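Chapter 4
Snack Packs: Sorting, Grouping, Packing

Before you start. Clear table, clean hands, one empty container per pack. Read the whole chapter once -- it's short -- then go back and do the first excercise.

Most packing mistakes happen before anything gets packed. Wrong size bag, tray too shallow, the tall stuff put in last. At the Trernirville shop we timed 60 packs in May and the slow ones all had the same trouble: things picked up, put down, picked up again. 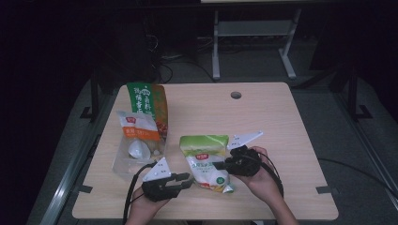
So lay it out first. Tall bags at the back, standing if they'll stand. Flat bags in the middle, where you can reach. Small pouches go with the container -- they fill gaps. Anything that might crack or roll, into the container before the rest.

Crimped edges: don't pull on them. Hold a bag by its sides, low down, and dont squeeze the air out. The air is padding.

Words to know for this chapter
Filler -- a small item used to close a gap
Face -- the printed front of a bag
Headroom -- space left under the lid

Exercise 4.1 starts with one tray and no lid. Headroom comes later, with the Dandov boxes.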